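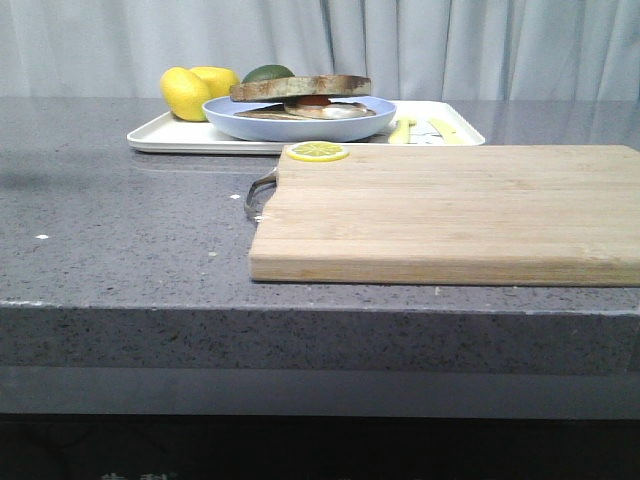
Home Products Manuals Spare parts Contact

Search manuals Enter model or keyword Go

Fadmont Kitchen Set-up Guide
Section 3: Setting up the bench for breakfast and cold food

Read this section before you use the Nirno cutting board for the first time. Sections 1 and 2 cover unpacking and the care of stone benchtops.

3.1 Before you start

1. Clear a stretch of benchtop near a power point but away from the cooktop and the sink.
2. Wipe the benchtop with a damp cloth, then dry it. Grit trapped under the board will scratch a polished surface.
3. Wash the board by hand in warm water with a little dishwashing liquid. Rinse it and stand it on its edge until dry.
4. Rub in one coat of food-grade oil, colour side up, following the grain. Leave it overnight.

Caution: Do not put a bamboo board in the dishwasher or leave it to soak. The strips can separate along the joins.

3.2 Placing the board and tray

1. Lay the board flat, with its long side in line with the front of the benchtop. Leave a gap of 44 mm between the two edges.
2. Turn the board so the handle is on the side of your non-cutting hand.
3. Press down on each corner in turn. If the board rocks, put a damp tea towel underneath.
4. Set the serving tray behind the board, raised rim up. The tray holds finished food and whole fruit. Keep knives off it.

Note: The Bañuelos tray is 546 mm long and suits a benchtop of standard depth. On a narrow benchtop, place it beside the board.

3.3 Order of work

1. Cut fruit first. Lemon and lime leave very little smell on an oiled board if it is wiped straight away.
2. Cut bread next, on the dry end of the board.
3. Assemble sandwiches and buns in a shallow bowl or on a rimmed plate, so that crumbs and sauce stay off the benchtop.
4. Plate eggs last. Put the bread down first and slide the egg on top.

Caution: Lemon juice can dull some stone finishes. Wipe up splashes at once and do not leave cut citrus face down on the benchtop.

3.4 Keeping fruit on the tray

Whole lemons and limes can stay at one end of the tray during the day. Put serving utensils at the other end, handles facing you. Wash the tray weekly with a soft sponge. Scouring pads will wear away any printing. 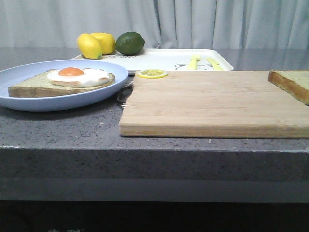 Gurdale wrote in to say that the board should be oiled twice before it goes anywhere near citrus, as one coat had left a pale ring where a cut lemon sat. A second coat is fine on any board in the range. Allow the first to dry overnight.

3.5 Packing up

1. Scrape crumbs into the bin or the compost.
2. Wash the board on both faces, even if only one was used.
3. Return the tray to its place once the benchtop is dry.

Replacement oil is part no. 222.

Comments (3)

tealeaf: Does the gap at the front matter? My bench is pretty shallow and I've got the board hard up against the edge.

Mallee Kitchen: I had mine like that and kept bumping the handle with my hip. Moved it back and it's been good.

rosco: Is the oil the same one you sell for the salad servers?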